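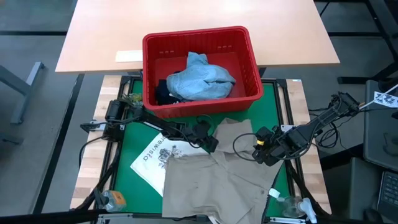 Consumer Textiles, Unit 6: How long do clothes last, and who says so?
Handout for Thursday, April 21, 2022
Instructor: Hussam Nseir

Read this before class and bring it with you. The Mansour chapter on fiber properties is background and I will assume you have done it.

Most of what gets said about the life of clothing comes from people with something to sell. Detergent makers tell you the detergent matters, machine makers tell you it's the machine, and shirt companies blame the way you wash. I don't think any of them are lying, exactly. But the numbers they give are much firmer than the methods behind them, and this unit is mostly practice in spotting the gap.

1. The wash count

Our first case is the claim by Rondard, printed on its hang tags for two seasons, that its chinos are "tested to 100 washes." Ask what was tested. Rondard's technical sheet says that fabric swatches were washed. A swatch has no pockets, no zipper, no hem and no crotch seam, and those are the places where pants fail. The sheet also doesn't say what counted as passing. If the cloth has lost a third of its strength and most of its color but still holds together, did it pass? As far as I can tell from the sheet, yes.
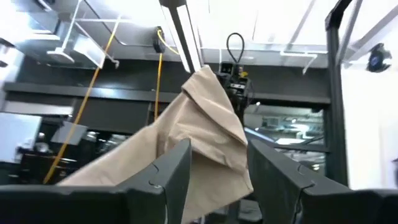 Then there is the matter of wear between washes. A wash test with no wearing in it leaves out the knees, the seat, the car keys and the bicycle saddle. You could argue that wear is too varied to test, and Sasano argues this in the second reading. I find that a bit convenient. Abrasion testing is old and well understood, and a firm that skips it has made a choice.

Terms you need for this section:
Tensile strength: the pull a fabric takes before it breaks.
Abrasion resistance: how well the surface stands up to rubbing.
Colorfastness: how well color stays put in washing, light and rubbing. Always ask which of these was meant.
Seam slippage: yarns pulling away from the stitching while the thread itself stays whole. Often reported by customers as "it ripped."

2. The survey

The Stamuvano survey is quoted everywhere in the readings, so we need to deal with it. It asked 400 adults how long they kept a shirt, and the answer that gets repeated is "eight years for natural fibers, half that for blends." Only 200 of them finished the clothing section. We aren't told how those people differ from the ones who quit, and I would guess that people who enjoy answering questions about shirts own better shirts.

There is a worse problem. Keeping a shirt is a different thing from wearing it. A shirt that hangs in a closet from one October to the next adds a year to its "life" with no strain at all. The survey can't separate the favorite from the one an aunt gave you. Also, people remember the old things they still have and forget what they threw out — a plain case of survivor bias, and the authors don't mention it.

Small repairs were left out entirely. Plenty of shirts are given up over one missing button, and plenty of others go on for years because somebody kept the spare. 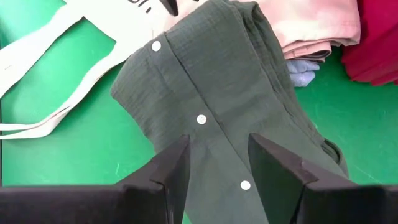
3. Shrinkage and the care label

Care labels are cautious for good reason. The maker carries the blame if the advice turns out too loose, and nobody sends back a sweater for having been washed too gently. So "dry clean only" may mean that dry cleaning is needed, or that no other method was tried. The label won't tell you which.

Omprakash Gautam's lab notes (third reading) are the best thing in the packet, partly for being so modest. He measured before and after, wrote down the water temperature, and said plainly that his sample was too small to settle anything. His results suggest that the first wash does most of the shrinking in woven cotton, and that knits are harder to predict.
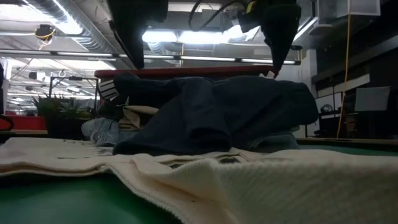
Measuring a knit is where students lose the most points. The fabric stretches under its own weight and again under your hands, so the same garment can give you three different lengths in one afternoon. Laying it flat is only the start. The cream sweater in the photo is lying flat and still couldn't be measured as it is, with the ribbing raised in a fold at one side and the whole thing rumpled. Smooth it without pulling, leave it to relax, then measure between marked points, and do it the same way after washing. If you pulled the first time and didn't pull the second, you have discovered "shrinkage" that came from your own hands. I suspect a good share of the published figures have some of this in them.

4. For class

Write one page on a durability claim you found on a tag, a box or a website. Copy the claim word for word. Then say:
what was measured, if you can find out;
what would have counted as failure;
who paid for the test;
what you would want to see before you believed it.

"I don't believe it" will get you nothing without the last part. Neither will a page on Rondard — we have done that one.

Pages are due at the start of class, on paper.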